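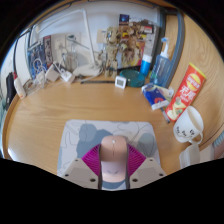 I've been working from the bedroom since April, and last weekend I finally did something about the desk. It had turned into the place where everything landed. My rule was that whatever I use every day stays on the wood and the rest goes somewhere else. The peach-pink mouse stays, with its pad, and so does the white mug with the little faces printed on it. The red bag of chips behind the mug is harder to defend. Usha Raju gave me a bag when I started the new job and I've kept one within reach ever since.

The desk is a Drimeno. I bought it secondhand from Tahira Khokhar when she moved out of Grastgate, and she wanted 80 dollars for it, delivered. Her cousin Babar Gilani carried it up the stairs with me. We had to take the shelf off to get it around the landing, and I put the screws in a bag and lost the bag, so that was another trip to the hardware store.

I started at the top and worked down. I took everything off the shelf, wiped it with a damp cloth, and only put back what I had looked for in the past month. The books went back first, on the left, packed in close together where they don't block anything. I gave two to Shabnam Bukhari and I'm still deciding about the old textbooks. Loose paper was the worst part. I had receipts going back years and a manual for a printer I no longer own.
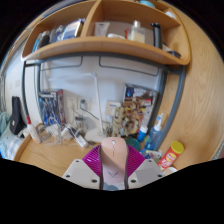

After that came the cables. I unplugged what I couldn't identify and waited to see if I missed it. So far I haven't. The chargers are in a shoe box in the closet with masking tape labels on them, which took ten minutes and which I should have done when I moved in.

I looked at organizers too. Staltano has a drawer set for 244 dollars, three times what I paid for the desk, so I passed. If I still want drawers by the end of summer I'll look for used ones.

The whole thing took an afternoon, with a break for lunch. I'm doing the closet next. Consolacion Magbanua has offered to help with that if I feed her, and I've told her to come hungry.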